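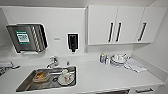 Re: Which caulk for trim before painting?

On 2024-05-17, Golshifteh Hassanpour wrote:
> I have 70 feet of baseboard to seal and the Flultodard tube
> keeps shrinking on me. Does anyone use something better,
> or am I putting it on too thin?

Hi Golshifteh, and welcome to the list!

I had the same trouble last October in the Lullwood house (lovely old place, not a straight wall in it). What helped me was going over the gaps twice – a thin pass first, then overnight to dry, then a second one smoothed with a damp finger. I switched to the Wultari painter's caulk halfway through and liked it much better, though it does skin over fast, so I'd only run a few feet at a time. Anything wider than a pencil, I'd stuff with backer rod first. Let me know how you get on!

Warmly,
Zacharias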